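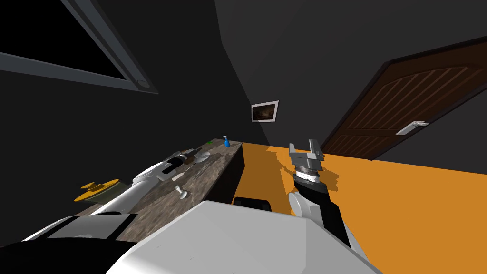

Abb. 1: Arbeitsplatte in Marmoroptik vor dunkelgrauen Wänden, Boden in Orange

Farbe und Material im Innenraum
Begleittext zur dritten Sitzung, Dirk Lammers

Liebe Kursteilnehmerinnen und Kursteilnehmer,

beim letzten Mal sind wir ja ein wenig ins Plaudern geraten (die Geschichte mit Dinas Treppenhaus musste einfach sein!), und deshalb hole ich den Teil über Helligkeit und Fläche hier in Ruhe nach.

Eine dunkle Wand schluckt Licht, das wissen alle, die schon einmal im Dezember gestrichen haben. Weniger bekannt ist, wie stark der Boden mitredet: Ein kräftiges Orange unter Anthrazit zieht den Blick nach unten, und die Wände treten zurück. Ob man das gemütlich findet oder bedrückend, hängt sehr vom Tageslicht ab - und auch ein bisschen vom Gemüt.

Zum Begriff Hellbezugswert: Er reicht von 0 (Schwarz) bis 100 (Weiß). Ein Wandton mit dem Wert 74 wirkt freundlich, einer mit 31 schon recht satt. Vergleichen Sie bitte immer große Muster, mindestens im Format A4, und zwar morgens und abends.

Aufgabe: Nehmen Sie einen Raum aus Ihrer Wohnung und notieren Sie die drei größten Flächen mit Farbton und Material. Die Musterkarten liegen in Raum 251, die Mappe von Bilgin bitte wieder zurückstellen.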